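Two hours in the public gallery, and I'd go again tomorrow

Posted Mar 17, 2019

I have finally done it. After years of moaning about the council from my sofa, I went along to a full meeting of Darnholm council and sat in the public gallery from the opening prayers to the last vote, and I loved it! 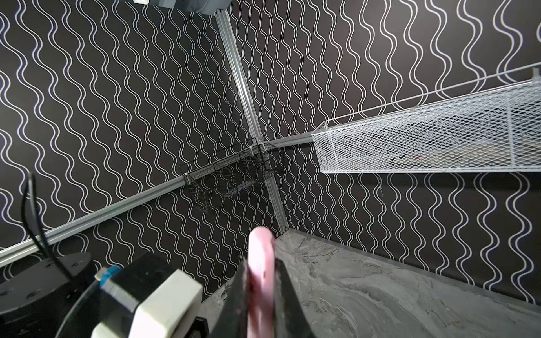 I should say that I went for one item only, the bit about the standards complaint against the deputy leader. If you've missed it, the short version is that Councillor Lewis had lunch with a director of Nadell, the firm bidding for the Darurham road contract, ten days before the bids were opened. Lunch isn't a crime. But it wasn't in the register of hospitality, and it only came out when a resident called Kgomotso Van Wyk asked to see the diary under freedom of information and kept on asking until she got it.

She was in the gallery too, two seats along from me, with a folder as thick as a loaf. I told her I thought she'd done a brilliant job and she offered me a mint.

The debate itself was far livelier than I'd expected. The opposition wanted Lewis to stand aside until the monitoring officer has reported. His own side said that would be punishing a man before anyone had found him guilty of anything, and I have to admit they put it well. Then one of the independents got up – I didn't catch her name, she's the one from the east ward with the wonderful voice – and asked why the lunch had been left off the register in the first place. You could feel the whole room lean in. Lewis said it was an oversight. She asked when he had noticed the oversight. He said November. She asked why he hadn't put it right in November, and the mayor called time on her.

I've thought about that exchange all weekend. The bill was £30, which in a contract of this size is neither here nor there, and I don't believe anyone sells a vote for a plate of fish. But the register is there so that people like me don't have to believe things, we can just go and look!

The petition was handed in before the debate. It had more than 2000 names on it, when you only need 500 to get a discussion, and I saw plenty of people I know from the market who had come along to see it handed over. The motion to have Lewis stand aside was lost, narrowly. A second one, asking for the monitoring officer's report to be published in full, went through with hardly a murmur, and Kgomotso gave a little thump on her folder. I'd call that a good night's work.

Some practical bits if you fancy going. You don't need to book. The side door is the one you want, the front is locked after office hours. Take a cushion, the benches are dreadful. Public questions have to be in writing by noon the day before, and I've already got mine half drafted – it's about who checks the register, and how often.

The next full council is after Easter and I'll be in the front row. Come and say hello!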